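Tags: Work & Automation / Field Studies / Open Papers

4. What the job looks like now

I came into this part of the study expecting to write about robots, and I ended up writing mostly about people's arms. When Stilirik started moving toward automated restocking of break room refrigerators, the first thing that changed was the work of the folks who used to do the restocking. Before any machine could take a shelf over, somebody had to show it how the shelf gets handled, again and again, with a gripper in each hand.

So the job title on paper is still "pantry attendant," but a good part of the shift is now demonstration work. You stand in front of a small refrigerator with the door open, and you reach in and handle food and drinks through the grippers. I tried it myself for an afternoon (I was terrible at it!) and my forearms let me know about it the next day.

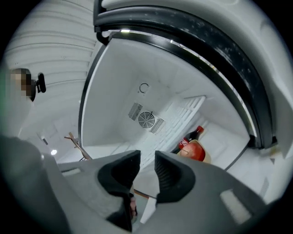 Over the study period the team at the Stanciu site logged 3,720 demonstrations, and I got to interview 17 of the people who made them. Most had been stocking shelves by hand for years. What came up over and over was pace. A person with free hands grabs a bottle without thinking about it, and with the grippers you have to think about it, every single time, and then do it the same way again. One attendant told me it was like learning to eat with the wrong hand. Another said she liked it better than the old routine because she got to stay in one room and didn't have to push a cart up the ramp - I heard a lot about that ramp.

4.1 Setup and space

The sessions ran on a recording protocol we called Skilitus, and it asks for very little: a refrigerator at floor level, a mat to stand by, the two grippers with their marker cubes, and a few groceries. A session lasts 95 minutes with one break in the middle. 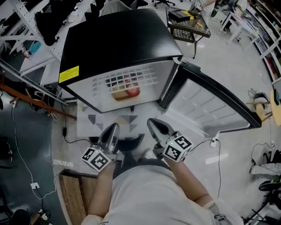

Floor level turned out to matter more than any of us had planned for. Attendants had to look down and reach forward at the same time, and the taller ones complained first. We raised it with the site in November and got a stool out of it, plus permission to split a session in two. Cables came up as well. I'd put them down as a small annoyance, but in the interviews they got more airtime than job security did, and I've had to rethink my question order because of that.

4.2 Who decides what counts as good

Under the old system a shelf was fine if it looked fine. Now each demonstration gets a score, and an attendant can be asked to redo one that would have passed without comment last year. People were split on this. Some enjoyed having a number to beat - others felt watched in a way they hadn't before.

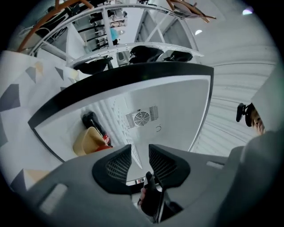 Figure 4. Open compartment from the gripper's side, with the cola bottle and the tan container.

The scoring software, Potemico, flags a grasp but doesn't say what was wrong with it. Attendants filled that gap on their own, and pretty fast. They kept a shared notebook with tips on bottles, which side to come in from, how far to open the fingers for fruit. By the end it held 200 entries, and new hires were reading it before they read the manual. I'd call that skilled work, and at the time of writing it isn't in anyone's pay grade.
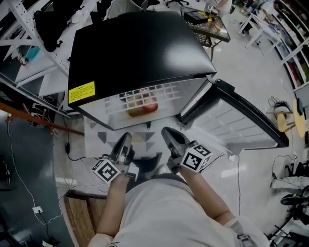 I asked everyone whether they thought they were training their own replacement. A few said yes, flat out. More of them said the refrigerators were the part they'd be glad to hand over, as long as the hours came back as something else. The site hasn't put anything in writing on that yet, so I can't tell you how it comes out. Section 5 takes up the scheduling data.

Related papers
- Carts, ramps and elevators: a walking study of pantry staff
- Shared notebooks as training material
- What a redo costs: scoring and morale on the day shift
- Wrist and forearm strain in gripper work, a short survey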